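How to Clear and Reset a Small White Table

My table does everything, so by late afternoon it tends to be covered in bits and pieces, and I've learned (slowly!) that a little routine beats one big cleanup in July. You'll need a soft cloth, a bowl of warm water with a drop of dish soap, and a small bag for trash.

Start by sitting down. I know that sounds lazy, but from a chair you see the tabletop properly, and you reach for things instead of wandering off with them. My friend Saodah Chin taught me this when I lived in Lerkelville, and I still do it her way.

Pick up the crumpled scraps first, the tissues and wrappers, and drop them straight in the bag. Next come the soft, fluffy things, which love to creep toward the edge and end up on the floor. Then gather the dishes, and last of all any cans or jars.
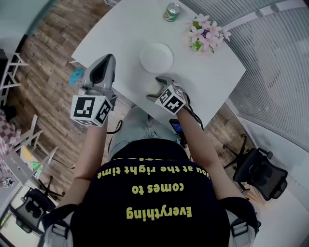

Wipe from the far side toward yourself in long, overlapping strokes, and go over it again with the dry side of the cloth - white tops show every streak. Artificial flowers can have a gentle dusting while you're at it, petals first and then the leaves.

Now put back only what you want to look at. I like a plate in the middle and the flowers off to one side, with plenty of bare table left for elbows and a cup of tea. Rinse out the cloth and hang it up to dry.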